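FLAKIRTON — The doors of the Echeverri Institute opened to the public at 2 in the afternoon, and by then the line of families and retired machinists reached the parking lot. The institute holds its robotics open day every January.

Director Hortensia Ríos welcomed visitors in the main hall and explained the terms of the day. Staff would answer any question, she said, and the laboratories would carry on with their regular work.

Most visitors went first to the manipulation laboratory, where Glenys Rewi leads the Jolo project. Her group studies how a robot arm learns to move small objects on a tabletop from spoken or written requests. The project has recorded 1189 trials since it moved here from Buredstead.

“People expect speed,” Rewi said. “We would like them to see care.”

A request may name a color, a shape or a position — and the arm must settle on a single block among several before it moves.
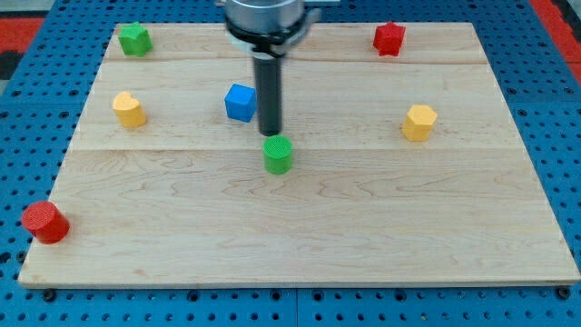
Alcides Rengifo, who maintains the equipment, took questions from behind the safety line. A student asked what happens when a request is unclear. Rengifo replied that such cases are kept and studied with the others.

The laboratory will receive school groups again in the spring. Requests should be addressed to the visitor office.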